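Home | Lists | Archive | Search
We use cookies to keep you signed in.

Re: budget for the sorting arms

Misaki Sugawara wrote:
> Can we get by with one arm until December?

One arm saves money the way one shoe does. Plusstead wants 11 weeks for a pair, and I'd like 10 spare fingers on the same order — they cost 70 each, and we will bend them.
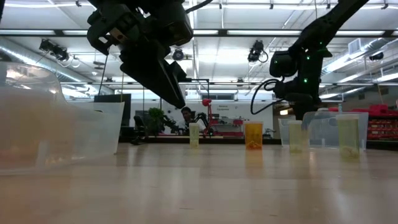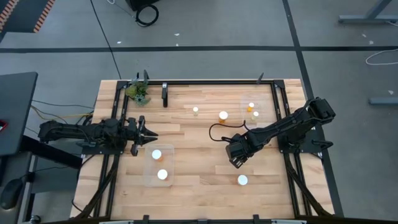
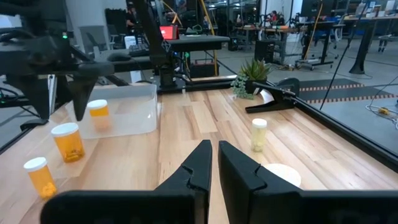 Two arms at every table, please note.

Haruto Uchida replied that he would sign for the pair if the 200 for freight came out of my travel money.

Kazue

Last updated: December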